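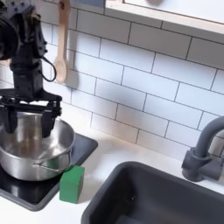 3.2 Props and layout

Play kitchens are a joy to study, and the Liltach corner at our Plultport site gave us 229 short episodes of cooking play. We were interested in where a pot ends up once it has been "cooked" with. A steel pot kept coming back to the stovetop — far more faithfully than any other prop in the set.
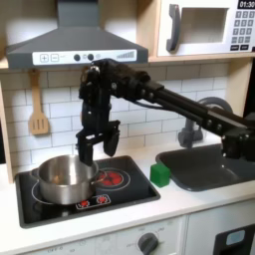
Page 313

Figure 4. Steel pot on the black stovetop of the toy kitchen, with a small green block on the white counter between stovetop and sink.

Blocks were a delight to code. In 26 episodes a block stood in for food, and we logged its place as stovetop, counter or sink.

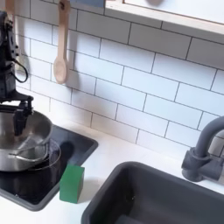 Cases on the border between two zones were given to the zone holding most of the block's base. This simple rule, borrowed from the Festinska coding sheet, settled nearly every dispute between coders, and we warmly recommend it — it takes minutes to learn. Episodes with no pot in play were coded separately in February and are reported in Section 4.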